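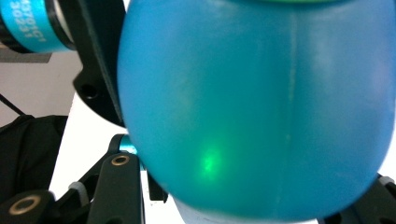 Blue bottles in upright cartons: do you keep the flaps or tear them off?

Fomach Forum > Packing and Storage > Household

bela_barta
Posts: 293
Jan 26, 2018

Good evening to all. I am preparing a shelf of cleaning bottles for the community house in Brotbridge, and I would like to hear how other people store them. The bottles are blue plastic, rounded in the belly and with a dark cap. One full bottle is 828 grams on my kitchen scale, and the label on the supplier's list says 700 ml. They must stand upright, because the old caps from Conberg were leaking when they lay on the side and I do not want to repeat the experience.

For every bottle I use an upright blue carton. I tear the top flaps away completely, so the carton stays open and the bottle looks out with its upper half. Then a person can take it by the cap and lift it. My colleague at the house tells me I am destroying good cartons. He would fold the flaps down on the outside and fix them with tape.

What do you do? I have still many cartons to prepare and I can change the method now without much pain.

kettle_and_crate
Posts: 1,412

I'm with your colleague. Once the flaps are gone the rim gets soft, and after a couple of months of people grabbing at it the thing goes oval. Fold them to the inside, not the outside. No tape needed and you get a double wall.

bela_barta

Thank you. I tried to fold them inside already with two cartons. The problem is that the belly of the bottle is wide, and with the double wall it goes in only with force. When you pull it up again, the carton comes together with it. So I have one hand on the cap and the other must hold the carton down. With torn flaps I need one hand only.

MirthaP
Posts: 88

Could you use a bigger carton? Russo has the plain ones 305 mm tall, and I think they are wider as well. Full flaps, you fold them in, done.

bela_barta

I have looked at these from Russo. They are too tall for my shelf, and also the bottle would disappear inside. I want that people see from far away what is in it. Also I have paid for the blue ones already!

kettle_and_crate

Fair enough. Then at least cut them with a knife. Tearing leaves that fuzzy brown edge and it sheds paper dust all over the shelf. I've vacuumed up enough of it in my life.

bela_barta

About the dust you are right, I must admit it. I find small dark specks on my table all the time and I was thinking they are from the window.

This brings me to my second question, about the table. I do the work on a table with a light wooden border, and on the top I lay a big sheet of white paper. The table belongs to the house and I promised to give it back without rings or scratches. The paper is good for the eyes too, because a drop of liquid or a piece of cardboard is easy to notice on white.

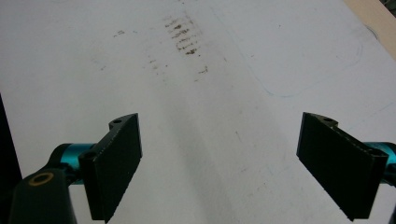

My habit is to keep the middle of the sheet for the work and to put the finished cartons to the side or on the floor. The paper I change when it begins to curl at the corners, or when I am ashamed of it. Between these two moments it can pass a long time. Does somebody use a plastic cover in place of paper? I am afraid that the cartons will slide on it.

sooty_lane
Posts: 530

They do slide. I had oilcloth on mine and went back to paper inside a week. Oilcloth is great for wiping, terrible for anything light that you have to stand up and let go of. A half empty bottle in a tall box just skates away from you.

MirthaP

I disagree, sorry. A matte vinyl mat doesn't slide and you wipe it and it's clean. With paper you're throwing away a huge sheet every time someone drips. And paper lets liquid through, so what are you protecting?

bela_barta

Mirtha, I understand the argument. A small drip stays in the paper long enough that I can lift the sheet and dry the table. For a whole bottle it would not help, of course. But I do not pour on this table, I only put the closed bottles in and out.

kettle_and_crate

How do you lift them, by the cap or by the shoulder? I ask because with a cap that isn't screwed down properly you end up holding a cap.

bela_barta

By the cap, straight from above. The shoulder is round and there is not enough place under it for fingers. I turn every cap firmly before the bottle goes in, and then I lift it a few centimeters as a test — if it holds there, I let it down again.
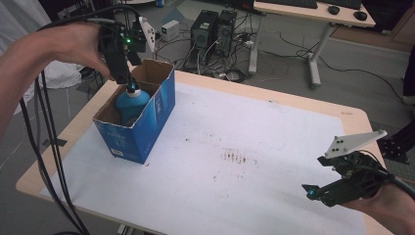 I also try to lower it slowly, in the middle of the opening, so the bottom does not catch on the torn edge. When it catches, the carton falls over, and this happened to me more often than I like to write. With the carton close to the edge of the table it is worse. I move it in before I begin, when I remember.

sooty_lane

Drop a folded bit of cardboard in the bottom first. Raises the bottle, you get more of it above the rim, and then you can use the shoulder after all. You've got all those flaps lying about.

bela_barta

This I like very much! The flaps are in a bag under the table and I was going to bring them to the recycling. I will try with two layers tomorrow.

kettle_and_crate

Two layers and a knife for the edge, and I'll stop complaining about the flaps. Still think inside folding is better for anyone with a slimmer bottle.

MirthaP

And get a vinyl mat.

bela_barta

I will ask the house if they have an old one to try. For the moment I stay with paper. There are some reddish-brown smudges near the center of the sheet and I do not know from what they are, so a new sheet is coming in any case. Thank you all, I will write again when the shelf is full.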